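Search this site Enter keywords Go

Gultberg School of Tourism and Hospitality
Student Project Reports, Second Year

Walking, Waiting and Renting: How Short-Stay Visitors Move Around Grornmont

Prepared by Sumathi Nadar, Tia Pilkington and Gangadharan Pinto
Project supervisor: Kirsten Thygesen

14 shares 3 comments

1. Purpose of the Report

The old town of Grornmont is compact, but its main attractions are not close together. The harbor museum, the covered market and the Kivell gardens lie at three corners of the town, with a steep hill between the market and the gardens. Visitors who stay one or two nights must decide quickly whether to walk, take the shuttle, use the ferry or rent a bicycle. This report examines how they make that decision and what information they have when they make it.

The project was carried out as part of the course Visitor Services and Local Transportation. The group was asked to choose a single town, collect its own data and make recommendations that a small tourist office could carry out within its existing budget.

2. Background

Grornmont has one visitor office, located beside the ferry landing. It is open in the daytime and closes before the last ferry arrives. The town shuttle runs in a loop and stops at the landing, the market, the upper square and the gardens. Tickets are sold on board. A passenger who buys a day ticket may also use the ferry across the inner harbor, although this is printed only on the back of the ticket.

Two bicycle rental shops operate in the lower town. Panicker Cycles is next to the landing and rents standard and electric bicycles by the half day. The second shop, behind the market, rents by the full day only. Neither shop allows a bicycle to be returned at the other.

Previous student reports on Grornmont dealt with lodging and with the summer music program. The group found none that looked at transportation inside the town.

3. Method

A printed questionnaire was given to visitors at the ferry landing and at the entrance to the Kivell gardens during May. It contained nine questions and took a few minutes to complete. In all, 224 questionnaires were returned in usable form. Forms that had been filled out by residents were removed before the analysis.

The group also counted passengers boarding the shuttle at all four stops over one week. The count covered every departure from the first run of the morning to the last run of the evening and recorded 2,734 boardings. Residents and visitors could not be separated in this count, and the figures should be read with that limit in mind.

Finally, an interview was held with Gangadharan Rodrigues, who manages the visitor office. He reviewed the notes of the interview and corrected two points concerning opening hours.

4. Findings

4.1 Choice of transportation

Walking was the most common answer. Of the visitors surveyed, 93 reported that they had walked to every place they visited. Many in this group had not planned to do so. In the space provided for comments, several wrote that they had looked for a shuttle timetable at the landing and had not found one. A timetable is posted there, but on the side of the shelter that faces the road, and arriving ferry passengers do not pass it.

Visitors who rented bicycles were generally satisfied with the bicycles and less satisfied with the hill. Those who had rented an electric bicycle seldom mentioned it. Three respondents had left a bicycle at the market, taken the shuttle to the gardens and walked down again.

4.2 Use of the shuttle

The landing was the busiest stop, with 839 boardings during the week of the count. The upper square was the quietest. Boardings at the gardens were heavily concentrated in the late afternoon, when the gardens close and most visitors leave together. On Thursday the shuttle left the garden stop full and passengers had to wait for the next departure.

Few respondents knew that the day ticket included the ferry. Mr. Rodrigues confirmed that his staff mention it when they are asked about tickets, but that it does not appear on the town map.

4.3 Sources of information

Most respondents relied on their phones, and the second most common source was the person at the front desk of their hotel or guesthouse. The town map was named less often than the group expected. Respondents who did use it found it clear but noted that walking times were missing. The line from the market to the gardens looks short on the map, and the climb is not marked.

5. Discussion

The results suggest that the transportation available in Grornmont is suited to the needs of short-stay visitors, but that information about it arrives too late. A visitor leaving the ferry makes the first decision within a few steps of the landing. By the time the visitor reaches the market, where the timetable is easy to see, the walk is half done.

The late-afternoon crowding at the gardens is a separate matter. An additional departure would be the most direct remedy, but the group did not obtain cost figures from the operator and makes no recommendation on this point.

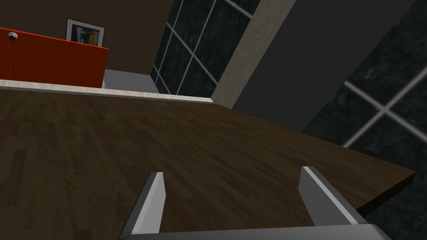 Figure 1. Wooden tabletop, computer-rendered view.

6. Recommendations

The group recommends that the visitor office:

- move the shuttle timetable to the side of the shelter that faces the ferry
- print the ferry connection on the front of the day ticket
- add walking times and a hill symbol to the next printing of the town map
- supply a one-page transportation sheet to hotels and guesthouses
- ask the two rental shops to consider a shared return point at the market

The first and fourth measures could be completed before the summer season. The map is reprinted once a year, and changes to it must be submitted to the printer in winter.

7. Limits of the Study

The questionnaire was available in English only. Visitors arriving by car were underrepresented, as neither survey location is near the main parking lot. The weather was dry on all survey days, and walking may be less common in rain. A second survey in the fall would make it possible to compare the two seasons.

8. Acknowledgments

The authors thank Gangadharan Rodrigues and the staff of the visitor office, the shuttle drivers, and Kirsten Thygesen for her comments on the draft. The questionnaire and the boarding count sheets are held in the department library and may be consulted on request.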